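Blog > Yard and Garden > Trees

Last updated: June

The apple tree behind our garage was here before we were. Gordon Carrier, who sold us the house, thought his father planted it, and he had no idea what kind it was. For the first few years I left it alone, and it gave us small scabby apples on the top branches and shade everywhere else.

Two winters ago I decided to bring it down to a size I could reach from a stepladder. I read what I could, watched a few videos, and then asked Rhonda Hiebert to come look at it before I cut anything. She kept an orchard for most of her working life and still prunes for people in town. She walked around the tree twice and told me to put the saw away until the coldest part of the winter was over.

Her rule was to take no more than a quarter of the live wood in one year. I had been planning to take half. An old apple that gets cut hard answers with water sprouts, those straight whips that shoot up from the big limbs and don't fruit, and then you spend the next few summers cutting those. I did get some anyway. I rubbed off the small ones by hand in June and left a few of the flatter ones to fill in the south side, where a dead limb had come out.

The first year I did the dead wood, the crossing branches and one tall leader. That doesn't sound like much but it took me most of three afternoons, and the brush pile was taller than the fence. The second year I opened up the middle. I cut back to a side branch each time and left the collar alone. No wound paint. My neighbor Emerson Brandão uses it on everything and his trees look fine too, so make of that what you will.

Thinning the fruit was harder for me than pruning. When the little apples are the size of a marble you are supposed to pull off all but one in each cluster, and leave a hand's width between the ones that stay. I did the lower branches properly. On the upper ones I got tired and quit early. By fall the difference was plain — the lower apples were a decent size and the upper ones were the same little things we always had.

I kept count this past season, mostly to settle an argument with myself. From the thinned branches I picked 88 apples worth keeping. I didn't count the rest, which went into sauce, and the ones on the ground went to Eoin Mac an tSaoi for his pigs.

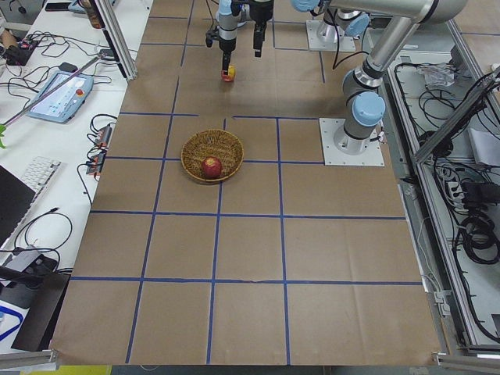
One red apple in a wicker basket.

I still don't know the variety. Ravinder Nguyen from the garden club thinks it may be an old local seedling that never had a name, and she has offered to graft a few cuttings onto dwarf stock for me in the spring. I have the scion wood wrapped in damp paper in the back of the refrigerator, in a bag marked so that it doesn't get thrown out.

Still on the list for this winter: one heavy limb over the garage roof that I have put off for 2 years. It's too big for my saw, so I'll have to borrow one or pay someone. I also want to pull the grass back from the trunk and put down wood chips, keeping them a few inches off the bark so the mice don't move in.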